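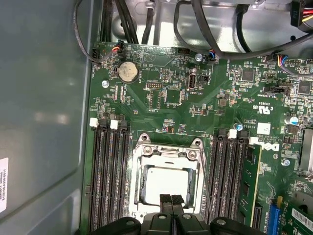
Última modificación de esta página: jueves, 17:40

Lista teleop-manipulación
Asunto: Re: [teleop] Demos de CPU, ¿a mano o con mando?
De: Iveta Bartoš

Hola a todos,

contesto rápido que tengo el brazo encendido y alguien esperando turno.

El mensaje de Stojanovska decía:

> Estamos montando lo mismo que vosotros, sacar y poner procesador en placa
> de sobremesa. ¿Guiáis el brazo a mano o con el mando remoto? A nosotros
> a mano nos salen trayectorias muy bonitas pero luego la política
> aprieta de más al cerrar la pinza. ¿Y cuántas demos antes de
> entrenar algo que valga la pena mirar?
> Otra cosa, ¿la cámara de muñeca os basta sola?

Por partes.

A mano o mando: las dos, pero no mezcladas en el mismo lote. A mano para la aproximación gruesa, llegar encima del zócalo y orientar la muñeca. Para el agarre, mando. Guiando a mano la fuerza la pone tu brazo y no queda en el registro, y creo que es justo lo que os pasa. El comando de pinza va de 0 a 255 y en las demos a mano casi todo el mundo lo deja en 255 al cerrar. Con eso la política aprende a cerrar a tope y ya está. Mirad el histograma antes de tocar nada del modelo.

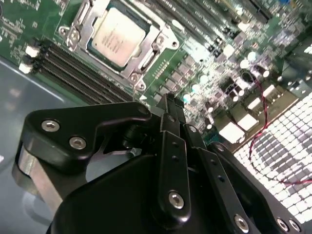
Cuántas: nosotros 500 por tarea. Con menos la aproximación sale decente pero el agarre es una lotería. Separad las tareas, por favor - soltar la palanca, levantar el marco, coger el chip, dejarlo. Al principio lo grabamos todo seguido y fue un desastre, un operador se paraba a pensar a mitad y esa pausa se aprendía tambien. Ahora si alguien duda más de 2 segundos se corta y se repite. Duele tirar demos, pero bueno.

Operadores: mejor pocos y con práctica. Los de Bretirar probaron con gente rotando cada hora y les salían estilos incompatibles, uno entraba por el lado de la memoria y otro por el de los condensadores. Fijad el lado de entrada y escribidlo en un papel pegado al mando.

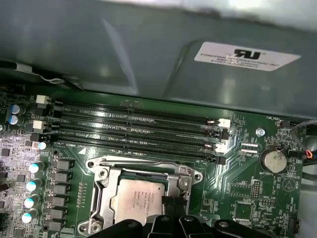
Cámara de muñeca: para la aproximación sí, para soltar el chip justita. Los dedos tapan parte del zócalo cuando estás bajando. Añadid una lateral si podéis. Y cuidado con los brillos, disipador metálico más luz directa y perdéis el borde del chip. Nosotros bajamos la exposición y la dejamos fija, nada de automática.

Cables: apartadlos antes de cada tanda, siempre igual. O al revés, movedlos a propósito y que varíe de verdad. Lo malo es el término medio.

Pines: usad una placa que os dé igual. En serio. Con el mando, en modo lento, la bajada final es solo eje Z, sin giro. Si el chip va inclinado se sube y se corrige arriba, nunca apoyado. Esa corrección sí la dejamos dentro de la demo, viene muy bien que el robot la vea. 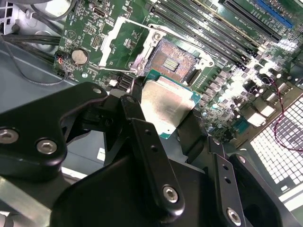 Chip en la pinza, zócalo abierto.

Del software: grabamos con Plonora y el mando es el de Drikmont, con la escala de traslación al minimo para la parte fina. Si alguien tiene el mismo mando y le pasa lo del retardo al reconectar, que me escriba, nosotros lo apagamos y encendemos y a correr. Solución no tengo.

Puedo pasar la hoja de instrucciones de operador, está fea pero sirve. Los datos todavía no, en noviembre si acaso, faltan por revisar las etiquetas de la palanca.

Me dejo seguro algo, preguntad.

Iveta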